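Incidencia 1041: las horas nocturnas desaparecen del parte de las cuidadoras
Estado: resuelta (con reservas)
Cliente: Plosimard, ayuda a domicilio
Producto: Gerkevel Turnos
Abierta: 3 de noviembre de 2025

Descripción del cliente
Al cerrar octubre, las cuidadoras que hacen noche en casa de personas mayores aparecen con jornadas de cero horas. Según el programa, entran a las diez de la noche, salen a las ocho de la mañana y entre medias no han trabajado. Una de ellas ha preguntado si el descanso es retribuido. La nómina se envía a la gestoría el miércoles y agradeceríamos que para entonces el tiempo volviera a existir.

Primera respuesta de soporte
Hemos recibido su consulta. Le rogamos que borre la caché del navegador y vuelva a intentarlo.

Respuesta del cliente
Caché borrada. También hemos reiniciado el equipo, para ahorrarnos el siguiente mensaje. Las noches siguen a cero.

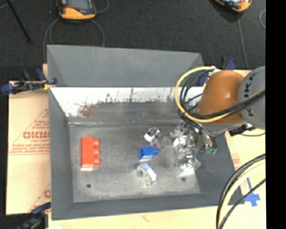
Soporte, segundo nivel
Reproducido en el entorno de pruebas. Solo afecta a los turnos que cruzan la medianoche y se fichan desde el móvil. Los introducidos a mano desde la oficina salen bien, cosa que explica que en la demostración comercial todo fuera estupendo.

Registro de pruebas
Turno de 22:00 a 08:00, fichado en móvil: 0 horas.
Mismo turno, introducido en oficina: 10 horas.
Turno de 22:00 a 23:30, móvil: correcto.
Turno de 23:30 a 00:30, móvil: 0 horas.
Cambio de zona horaria en el teléfono: sin efecto, salvo el despertador del técnico.

Causa
La versión de octubre incorporó el módulo de calendario de Sadeghi, que asigna la salida al mismo día que la entrada. Como la salida queda antes que la entrada, el cálculo da negativo y una validación muy bien educada lo convierte en cero. En total hay 1.041 fichajes afectados, más de 100 de ellos en la delegación de Brallholm.

Solución aplicada
1. Desactivar «Agrupar por día natural» en Ajustes, Jornada.
2. Lanzar el recálculo de octubre. Tarda 30 minutos y la barra de progreso se queda quieta en la mitad. No la toquen.
3. Exportar de nuevo el parte.

Cliente
Recalculado. Las noches han vuelto, pero ahora hay dos cuidadoras con el plus de nocturnidad duplicado. No se han quejado.

Soporte
Corregidos los dos pluses a mano. El duplicado se tramita en incidencia aparte. Mantengan la opción desactivada hasta la próxima versión.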